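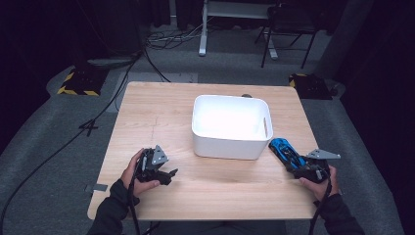 Mieke Vandenberghe wrote to ask whether every bin has to be labeled before the first item goes into Pundutetti. It does not. You can enter items with the bin field left blank and assign them later from the Unplaced list. Most libraries find it quicker to do the bins first, and the steps below follow that order.

Section 4. Setting up bins and checking in toys

Before you start

You need an administrator login, a label printer or plain adhesive sheets, and a marker. The location (your building or room) must already exist. If it does not, go back to Section 3.

4.1 Create a bin

1. Open Setup and choose Bins.
2. Select New Bin.
3. Type a bin code. Codes can be up to 20 characters. Letters, numbers and hyphens are accepted. Spaces are not.
4. Choose the shelf from the list.
5. Select Save.

Note: Bin codes cannot be reused, even after a bin is deleted. If you expect to rearrange shelves, leave the shelf name out of the code.

4.2 Print and attach labels

1. In the bin list, check the box next to each bin you want a label for.
2. Select Print Labels.
3. Choose a sheet layout. The small layout leaves out the shelf name.
4. Print one test page on plain paper and hold it against a label sheet up to the light.
5. Print the labels.
6. Wipe the bin with a dry cloth and press the label onto a short side. Keep it clear of any handle opening.

Caution: Do not feed a partly used label sheet through a laser printer. Loose labels can come off inside and stick to the drum.

4.3 Add a toy

1. Go to Items and select New Item.
2. Enter a name the borrower will recognize. "Fire truck, ladder" is better than "vehicle 5".
3. Enter the number of pieces. For a single toy, enter 1. This number prints on the loan slip, so count again if you are not sure.
4. Pick an age group.
5. Pick a bin, or leave the field blank.
6. Select Save.

A location can hold 144 bins. There is no limit on the number of items in a bin, though the check-in screen gets slow to scroll when one bin holds a lot of small things.

4.4 Check in a returned toy

1. Select Returns and scan or type the item number.
2. Compare the pieces with the number on screen.
3. If anything is missing, select Incomplete and type what it is. The item stays off the public list until someone clears the flag.
4. If it needs washing, select Hold for Cleaning – it will show up on the cleaning list the next morning.
5. Select Done and put the toy in the bin shown.

Note: Battery toys should be switched off before they go back on the shelf. Take the batteries out if the toy will not be lent again before the end of March.

If the wrong bin is shown

Open the item, change the bin field and save. The old bin stays in the item history. To move everything in a bin at once, see Section 5.

Section revised 03/10/2019, Kwan-ho Liu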